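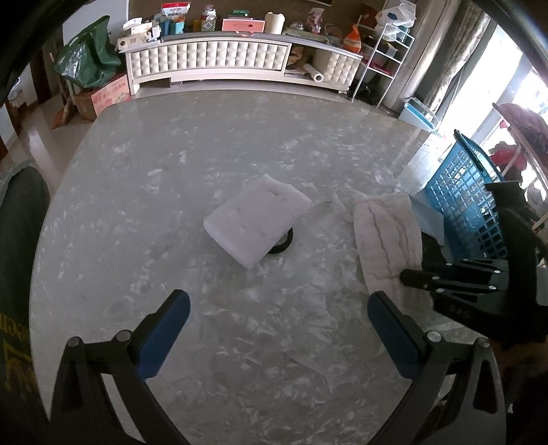 Stories > Short > Trial Period

Home Stories Authors Submit

Search stories... Go

Day 12 of the Flullus trial and Darcy still hadn't signed.

"Fold it again," she said.

Ravinder squeezed. The fingers closed on the cloth, lifted, let go. A corner flopped the wrong way.

"Modton's kit does it in 2 passes."

"Modton's kit costs double." He was sweating. Rent due, 21 units unsold in the van, and Gauthier calling every hour. Don't look at the phone. "You're not paying for folding. You're paying for the hands. Anyone can teach it. Your mother could teach it."

"My mother's dead."

"Oh. God. Sorry."

Darcy took the grip off him. Light, lighter then she expected. She pinched the cloth, slow, turned it, laid it down teh way her mother used to, corner toward the door.

Didn't say anything for a bit.

"How long's the warranty?"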